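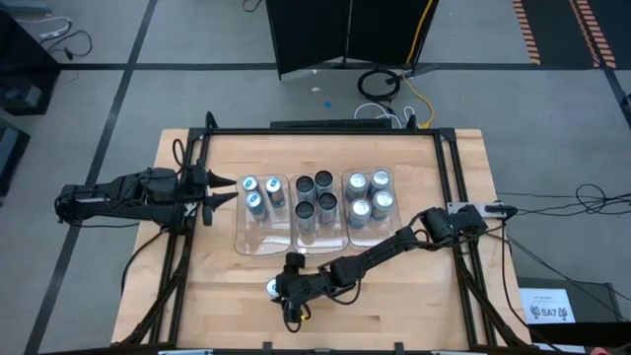 How often does the gripper zero on the can cell need checking? Every Friday before the first run, and again any time a finger gets swapped or an arm has bumped something.

18th November

Cycle counter said 2,207 when I got in, so we're past the 2,000 mark where I like to go over both arms properly. Did the left one first. Wrist bolts fine, fingers fine, a bit of black fluff in the jaw slide (wiped out, no oil, please don't oil it!). The right one took most of the morning. It had been closing a hair late on the cans and I was sure it was the finger motor, so I had half the wrist apart before I thought to look at the zero. It was off by 14 counts. Fourteen! Reset it, put everything back together, ran the close test again and it's spot on.

While I was in there I checked the bolts on the right mounting plate and two had backed off a quarter turn. Snugged them up and put a paint dot on each so we can see if they move. If they do, I'm going to try the thread lock Gillies sent over in May, which I think is still in the drawer under the Kadent controller.

Trays: I've gone back to lining them up side by side, close together, straight across between the arms. The Grorthorpe folks spread theirs out and I did try it, but then the right arm has to reach at a silly angle and the cable gets tugged. Close together works better for us.

Ran 176 picks after lunch with the new zero and had one drop, from the left arm, on a can I'd set down crooked myself. Not counting that against anybody.

Still to do: send the old and new zero values to Prornungate, order spare finger pads, and reroute the right arm cables with some slack at the elbow. I'll leave the cell powered down till Monday.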